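La mesa compartida: parroquias pequeñas que aprenden a celebrar juntas

En la comarca de Darelness, tres comunidades cristianas de tradición distinta comparten desde septiembre un mismo templo y un mismo calendario de oración. El acuerdo no contempla la fusión de las iglesias ni modifica la doctrina de ninguna de ellas. Regula, en cambio, cuestiones que durante años quedaron al arbitrio de cada consejo: el uso del altar, la catequesis de los niños, el acompañamiento de los enfermos y la celebración de los matrimonios mixtos.

La pastora luterana Bohdana Boiko, que participó en la redacción del texto, recuerda que las conversaciones comenzaron por un asunto menor, el horario de la oración vespertina. «Discutíamos si debía empezar a las seis o a las siete, y acabamos hablando del bautismo», explica. El documento resultante ocupa 56 páginas y reconoce de forma expresa el bautismo administrado por cualquiera de las tres comunidades.
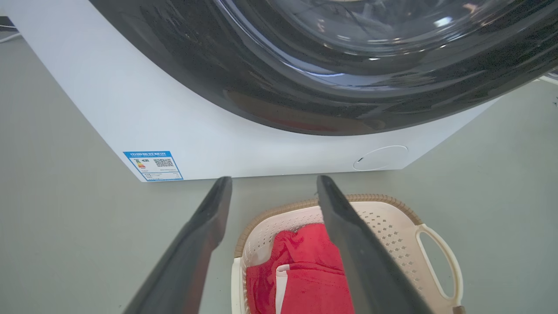

Lo que permanece separado

La eucaristía sigue celebrándose por separado. El texto lo declara en su primer capítulo y pide a los fieles que respeten la disciplina de cada iglesia, también cuando resulte dolorosa para los matrimonios que no pueden comulgar juntos. Para ellos se ha previsto una liturgia de la Palabra mensual, con lecturas comunes y predicación alternada.

La teóloga Lucía Esteban considera acertada esta cautela. A su juicio, muchos proyectos ecuménicos locales fracasaron por anticipar en la práctica una comunión que las iglesias no habían alcanzado - y que los feligreses de más edad vivieron como una imposición. El censo conjunto registra 216 familias, y en buena parte de ellas conviven dos confesiones.

No todas las reacciones han sido favorables. Paavo Kemppainen, diácono jubilado, sostiene que el acuerdo dedica demasiado espacio a la organización y muy poco a la autoridad de la Escritura. Sus observaciones figuran como anexo, por decisión unánime de los firmantes.
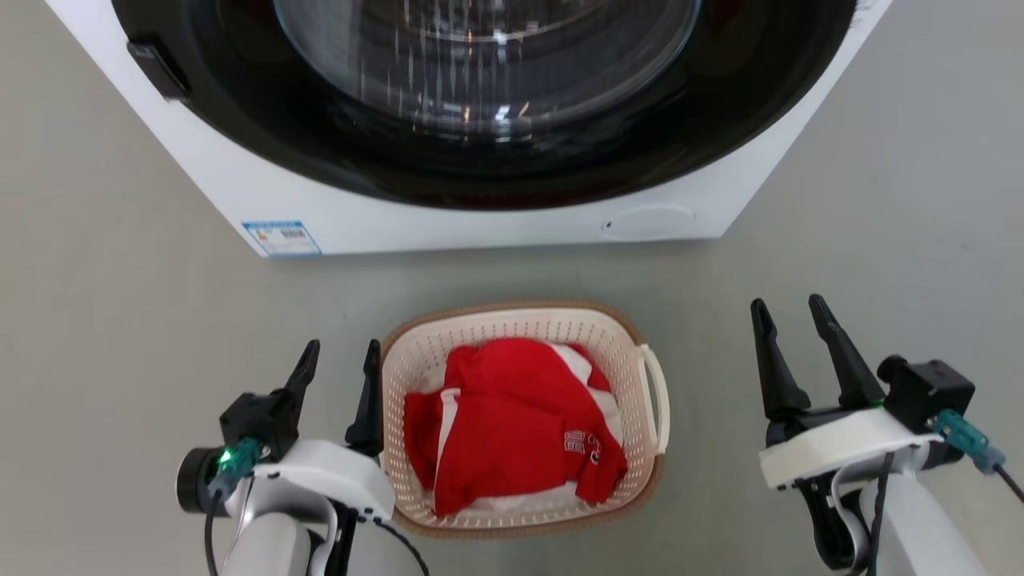 Una formación común

El segundo ámbito de colaboración es la enseñanza. El centro de estudios Momalano ofrece un curso bienal de historia de la Iglesia, abierto a los laicos de las tres comunidades, cuya biblioteca dispone de 1.000 volúmenes procedentes de los antiguos fondos parroquiales. El programa concede particular atención a los concilios de los primeros siglos, patrimonio que todas las partes reconocen como propio.

El acuerdo será revisado al término del primer bienio. Hasta entonces, las propuestas de enmienda deberán remitirse por escrito a los tres consejos, que las examinarán en sesión conjunta antes de la Cuaresma.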